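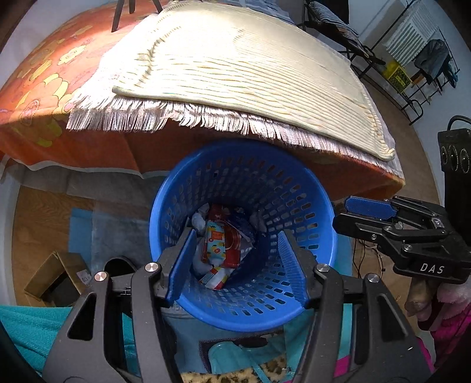 Ticket: replacement finger pads + spare gripper, budget query
Opened by: Yolanda Figueroa, Clellesham
Status: waiting on purchasing
Priority: normal (was low)

09:40
Need a price on blue ribbed pads for the hand-held grippers. Wrapper and tissue pickup is hard on them, thin stuff slips once the ribs wear down. Currently ordering one pair at a time and paying shipping every time, which is silly.

10:15
Moya quoted 31 a pair, no minimum. Zinon is cheaper per pair but only sells in lots of 15. Asked both for lead times. Zinon replyed, Moya hasn't.

11:05
Checked the October budget. 300 left under consumables, so the Zinon lot doesn't fit unless Catholm splits it with us. Emailed them.

13:30
Catholm says yes to splitting but wants a spare gripper on the same order. Quote for that is 2,014 with the cable. That is equipment, not consumables, different form, different approver. Pls don't put both on one PO, last time it got bounced.

14:50
Purchasing asking if cheaper smooth pads would do. No. Tried them, fine on the boxes, useless on flat packets.

15:20
Split into two requests. Pads can go now. Gripper on hold til Catholm sends thier cost code.

Still open: Moya lead time, cost code, who signs for delivery.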